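Equipment Planner (robot cells), Rendgate – 14-month contract, hybrid

Hello! I'm Fouad Kanaan and I look after the equipment budget at Rendgate, which sounds grander than it is. Mostly I'm the person who gets asked why the grippers haven't arrived. I've been doing this on my own since we moved into the Candivmont building and I'd really like some company (and a bit of help, obviously).

So, the job. We run small picking cells – an arm, a table, something to pick from and something to put it in – and we're going from two of them to quite a few more over the next financial year. Somebody has to work out what we buy, in what order, from whom, and what we do when half of it turns up in the wrong month. That would be you and me.

What you'd be doing most weeks

- Keeping the equipment list up to date. It has 183 lines at the moment and I'm fairly sure a few of them are the same bracket.
- Getting quotes for arms, grippers, wrist cameras and mounts, then chasing the quotes.
- Pricing the dull stuff properly: mats, crates, trays, cable, spare fingers. Last year I guessed at this and I was a long way out.
- Sitting with the engineers before each new cell goes in and asking how much bench they need, where the power comes from and what they've forgotten.
- Writing the two-page case that goes upstairs for anything large. I'll show you the old ones, good and bad.
- Looking after our Okabe service contract and the spares cupboard that goes with it.

You'll need to be comfortable with a spreadsheet that other people also edit, and happy to ring a supplier instead of sending a fourth email. You should have bought or planned equipment for a lab, workshop, warehouse or factory before. It doesn't have to have been robots! I came from catering kitchens and the lead times are every bit as bad. If you can read a simple layout drawing, lovely, and if you can't we'll teach you.

You won't be programming anything. You will be expected to go and stand next to the cells fairly often, though, as it's very hard to budget for a bench you've only seen on a quote.

The kit you'd be planning for, at bench height and from the wrist:
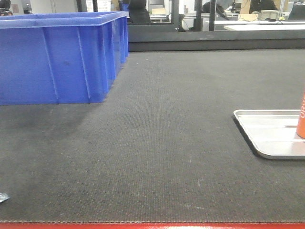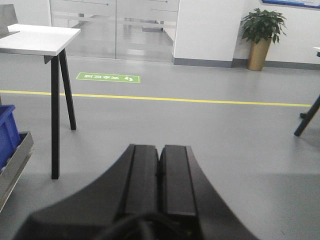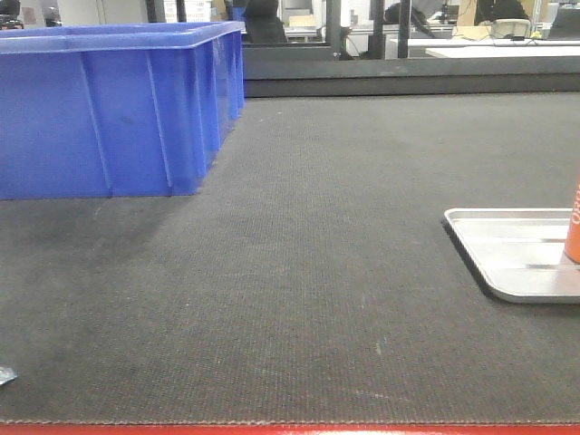
Your first proper piece of work would be the spring order. We want it signed off in March, and there's a decision buried in it that I keep putting off: do we standardise on one size of crate and tray across every cell, or let each team choose? I lean towards standardising. The engineers don't, and they'll tell you so within minutes of meeting you. I'd like you to cost both and come to your own view.

After that it's the move to Cevon, our new stock system, which needs every item tagged and a sensible replacement date put against it. I won't pretend that bit is thrilling, but I'd want it finished before we order another arm.

Pay is on our Band C scale and I'll give you the actual figure on the first phone call, so please ask. You get 19 days' leave on top of bank holidays in the first year, rising after that. I'd want you on site three days out of five, and I'm relaxed about which three. Start time is anything up to 10am – I'm in early myself but I don't expect it of anyone else.

To apply, send me a CV and a short note (half a page is plenty) about something you had to buy that went wrong, and what you did about it. There's no form. I read everything myself and I'll reply either way. Interviews are an hour with me and one of the engineers, followed by a walk round the cells. Part-time and job-share applicants are very welcome, just say so in the note.

Recent from Rendgate
Controls Technician, Candivmont
Cell safety assessor (part-time)
Moving our stock to Cevon: what's changing for suppliers
Okabe spares: how to request a part
Stores Assistant, early shift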